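4.3 Recording the hanger task

This section covers data collection for the garment hanging policy on the Saber two-arm station. Complete the arm calibration in section 4.2 first.

1. Power on both arms and wait for the status check to finish. Do not touch the grippers during the check.

2. Load the task file hang_shirt and set the episode limit to 100.

3. Set the time limit per episode to 27 seconds. Episodes that reach the limit are saved with the label "timeout".

4. Place the rack at the back of the workspace and hang the other garments on the rail. Change their order every ten episodes.

Note: The Tanthorpe runs used a bare rail. Policies trained on those runs did poorly when the rail was crowded, so do not mix the two sets.

5. Start recording. Guide one arm to hold the hanger and use the other to adjust the shirt.

6. Raise the hanger until the hook clears the rail, then lower it. Release only when the rail carries the load.

CAUTION: Keep the cables clear of the elbow joints. A snagged cable can pull an arm off its mount -- stop the episode and reroute before you continue.

7. Mark the episode as success, partial or fail. A shirt that hangs by one shoulder is partial.

8. Return both arms to the home pose before the next episode.

Note: Keep failed episodes. The baseline policy was trained on 1000 episodes, and 205 of them were labeled partial or fail. Removing these made recovery from a slipped grasp worse in our tests (D. Antoniadis, M. Ebihara, 2/22/24).

If the labels from two operators disagree, use the lower one and enter both names in the log.

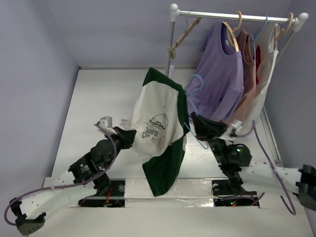 Figure 4-3. Right arm holding the shirt on a blue hanger, left gripper near the fabric.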